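Preparing a Customs File for Donated Medical Equipment

Applies to shipments sent from one government or public agency to another as a gift. Commercial sales follow a different procedure and are not covered.

Before you start

You need the signed gift letter, the acceptance letter from the receiving ministry, and the packing list from the warehouse. If the acceptance letter is missing, stop. A customs office will not grant duty relief on the donor's word alone, and goods held at the port begin to collect storage fees after the free period ends.

Step 1. Match the names

The consignee on the air waybill must be written exactly as it is on the acceptance letter. Do not shorten "Ministry of Health, Clitunham Regional Office" to "MoH Clitunham." If the letter is in another language, attach a certified translation and use the translated name on every form.

Step 2. Assign a value

Donated goods still need a declared value. Enter the replacement cost per unit, then the total. A shipment of 41 patient monitors gets one line if all units are the same model and one line per model if they are not. Write "No commercial value, for customs purposes only" on the invoice, but do not enter zero. Zero-value lines are rejected by the Trenel filing system with error 3299, and the whole declaration has to be entered again.

Step 3. List the serial numbers

Put serial numbers in a separate annex, in the order the crates are numbered. Spare parts and power cords go at the end. Lithium batteries need their own declaration, even when they are installed in the device.
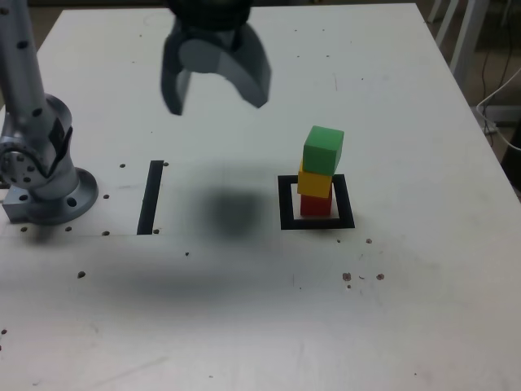 Step 4. Request the duty waiver

Send the request through the embassy's economic section with a diplomatic note as the cover. The note should name the legal basis for the waiver, such as a standing aid agreement between the two countries. If there is no agreement, the receiving ministry must ask its own finance ministry for a one-time exemption. Allow 11 working days for the first route and up to 100 for the second.

Step 5. Confirm the handover

Both sides sign the handover certificate at the point of delivery. Keep two originals. The donor's copy goes to the desk officer, who closes the file.

Common errors

Gift letter dated after the flight.
Gross and net weight swapped.
Plug type not stated.
Annex pages unsigned.

Template forms were prepared by Ehab Mahrous and were last revised in December.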